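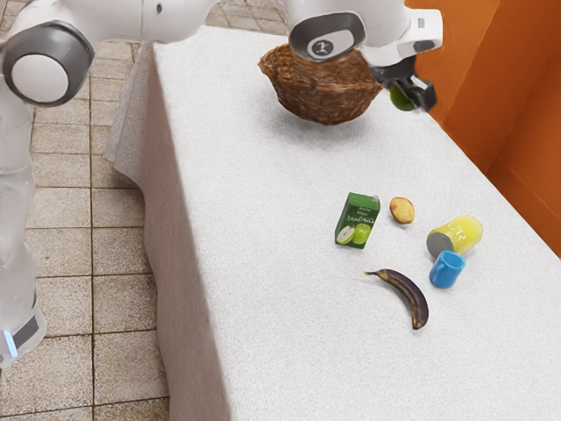

Figure 1. Simulated packing table, arm holding a green fruit, mug and banana still on the cloth.

Our project asked what happens to the packers at Cordeiro, a grocery shop in Hernen, if an arm takes over part of the order packing. We built the table in simulation first, and it was so much fun to set up!

Tyra interviewed 3 packers in August. They'd happily hand over cans and cartons (sore wrists!), but they want to keep judging the fruit. One asked who gets blamed for a bruised peach. We had no answer, so it became chapter 2.

Next we want the packers to try the simulation themselves and tell us where they'd step in.

Sandamali Kodikara and Tyra Engström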